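Comparing two gripper setups on a two-arm bench

I love this part of the job! You get two arms on one table, a pile of everyday stuff, and an afternoon to find out which settings you can live with. We ran ours on the Flakar controller, but any controller that lets you save a profile per gripper will do.

Start with the arms parked and the fingers wide open. Zero both grippers, then save that as your home position. Set closing force to 40 percent on each side and leave it alone for the first round — it's tempting to fiddle, and then you can't compare anything.

Pick things that differ a lot. A bottle is great for a first grasp, and a pen lying across a ruler is properly hard (try it, it's fun). Bring the fingers in level with the middle of the bottle, stop, check the gap on each side, and close slowly.

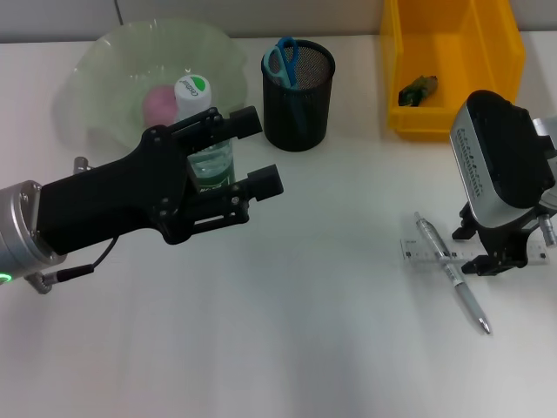 Kaewmanee wrote back that 40 percent was too much for thin bottles on the Volleo pads and that dropping the closing speed helped more than dropping the force. Worth a second round, so save a copy of the profile before you change speed, and run the same objects in the same order.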